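What We Learned From Taking Old Computers Apart

A project report for the Practical Electronics elective, spring term

I should start by saying that I had never opened a computer before this project, and that I signed up mostly because my first choice was full. By the second week I was staying late and telling my poor roommate all about memory slots over dinner (she was very patient). So if this report gets a little carried away in places, please forgive me!

The idea came from Rhodri Llewellyn, who teaches our elective and who has a soft spot for anything with screws in it. The Tengate Learning Center had been given a pile of retired office desktops, and he wondered whether a group of complete beginners could write a set of instructions for stripping one down to its parts and putting it back together, clear enough that a middle schooler could follow along. Our group got the tower cases. The other group got the laptops, and I will admit we felt sorry for them, because laptop screws are tiny and seem to want to live under the furniture.

Getting ready

We spent our first sessions reading and making a plan. Our budget was $300, and most of it went on screwdrivers, anti-static wrist straps, thermal paste and a great many zip bags for screws. We bought the bags in a box of 1000, which sounded silly at the time, and I still think it was a little silly, but they were cheap and we have never once had to hunt for one. The Govindasamy family, who run the repair shop two doors down from the center, let us come in one afternoon and watch a teardown from start to finish. I took nine pages of notes and could read maybe four of them afterward.

The best thing we brought home from that visit was a habit. Before you unplug a cable, you write down where both ends go. We made a simple sheet for this with two columns, and we taped a copy inside the lid of the toolbox so that there was always one within reach.

The order we settled on

We argued about the order for a good long while. Some of us wanted to start with the drives, as they are easy to get at in a lot of cases, and some of us wanted to get the memory out of the way first. After trying it both ways we wrote the instructions like this:

Shut the computer down, unplug it, and hold the power button for 10 seconds.
Lay the tower on its side with the removable panel facing up.
Take off the panel and set it somewhere it won't get stepped on.
Put on the wrist strap and clip it to bare metal.
Fill in the cable sheet before touching any plugs.
Open the clips at the ends of the memory slots and lift the memory straight up.
Take out the cooler, wipe off the old paste, then raise the lever beside the processor socket.
Open the metal frame and lift the processor out by its edges.
Move on to the drives, the power supply and finally the motherboard.

The step that gave us the most trouble was the one with the lever. It is stiffer than you expect, and it makes a creak that sounds like something expensive breaking. All of us stopped and looked at each other the first time. We added a sentence to the instructions telling people that the creak is normal, and when we tested them on my little brother he said that sentence was his favorite part.

The other thing I would warn a beginner about is the empty socket. On the boards we worked with, the contacts are very fine and very easy to bend, so fingers, sleeves and screwdrivers all need to stay well clear. Our advice is to put a plastic cover over it if you have one, and to close the frame again if you are going to leave the board overnight.

Opened up, with the processor socket and both memory slots empty:

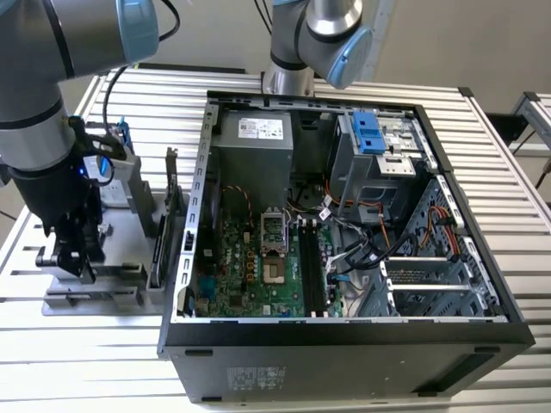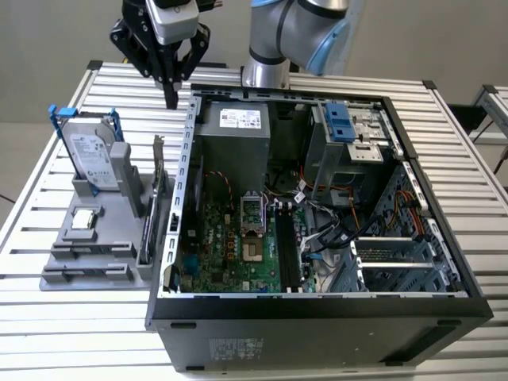
Cable management turned out to be a bigger subject than any of us had guessed. Putting a computer back together is mostly a matter of doing the same steps in reverse, but the cables never quite want to go back the way they came. We tried twist ties, which were fiddly, and then some reusable straps from Vediletti that we liked very much and would buy again. The trick that helped most was to route the thick power cables first and let the thin ones find their way around them. If you do it the other way you end up pulling everything out and starting over, which I did twice in one afternoon.

Testing the instructions

Once we had a draft, we asked people outside the class to try it. My brother went first, followed by two of his friends and then one very brave grandmother. We sat on our hands and tried not to help. This was much harder than it sounds! Whenever somebody got stuck, we marked the line in red and rewrote it that evening. The word "retention" came out completely, and "the side with the holes" went in, and I believe the instructions are better for it even if they sound less grown-up.

The final version came to 900 words, down from a first draft that rambled on for pages (mine, I'm afraid). We printed it in large type and put it in a binder that can lie flat on the table beside the work. Sumau, the youth club across the street, has already asked for a copy for their summer program.

What we would do differently

We would label the screw bags from the very first day. We started labeling halfway through, and there is still one bag in the toolbox with a question mark on it. I would also have liked more time for the power supply section, which is short because we decided early on that the unit should come out whole and never be opened, and we left it at that. A page on what the different plugs are for would be a good job for next year's group.

Thank you to Mr. Llewellyn for his patience and for lending us his good screwdriver, which we have returned.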